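**Robots at Work, session 5: notes to go with the Fenum open day**

Tuesday, February 24, 2026. Written up by Shoshana Schumacher. Please read before the seminar and bring your own visit sheet.

Those who missed the coach to Flekville can follow most of this from the pictures, but borrow someone's sheet for the timings.

### What we were told

Fenum's claim is that household jobs can be taught to a machine by recording people doing them. Wiping a table was the job they talked about most. Their speaker, Themba Xaba, gave us three statements which I took down as he said them:

- a new task needs 300 recordings
- each takes under 20 seconds
- "after that the robot has the idea"

The third is the one to worry about. What would a robot have to do before you agreed that it had the idea of wiping?
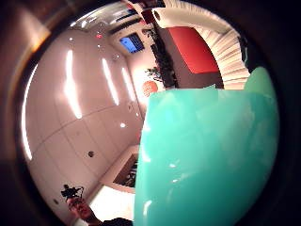

Keep two activities apart in your notes. Collecting data is a person doing a job while equipment records it. Running a trained system is a machine doing the job by itself. An open day blurs the two very easily, and several of your sheets say "the robot picked up the cloth" when a person was working the gripper. Go back and correct the verb. If you can't remember who or what was moving it, write "don't know".

### Hand-held gripper

The argument for it is cheapness. You skip the arm, give a person the gripper with a camera on it, and hope that whatever is learned can be moved over to a real arm later. That hope carries most of the weight. A person leans, shuffles, changes their mind about the angle and looks round the side of things with their own eyes. The gripper's camera gets none of that last part.
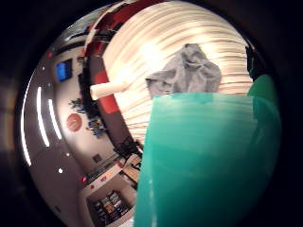 Close objects are the other difficulty. A wide lens takes in a lot of room, but anything held near it can block a great deal of the view. I asked whether recordings like that are thrown out. The reply was that "the model copes". Copes compared with what? We were offered no figure for it, then or in the leaflet.

### Glove

The second method puts sensors on the hand. It keeps more of what fingers do, and a spray bottle is a fair test, as holding it and squeezing the trigger are separate problems. The marker cube gives the software a known pattern to find, which helps with working out position.

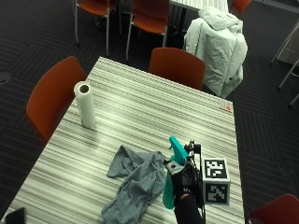
My doubt is about the setting. A cloth, a bottle and a paper towel roll on a clear stretch of table is a kind task. Lacroix (week 3 reading) calls this "tidying the question", and I'd like you to have that chapter to hand. Think of the table you last ate at.

Cloth deserves a paragraph of its own in your write-up. It has no fixed shape, so "pick up the cloth" is a slightly different job every time. Mr Xaba was open about this and I give him credit for it. He also said the Cendton trial would settle the matter by June. Trials seldom settle matters, and we haven't seen the terms of this one.

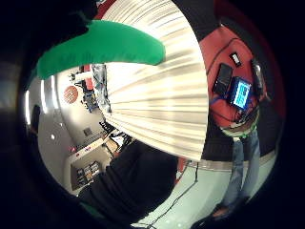 ### For the seminar

1. Choose one claim from your sheet. Write down what you saw that supports it, and separately what you were only told.
2. Of the 300 recordings, how many different people, rooms and cloths would you want? Defend your number.
3. Design a test of table wiping that Fenum could fail. Say in advance what counts as a clean table.

One side of A4 each. Groups as before, except that group 2 has joined group 4. We're in room 13.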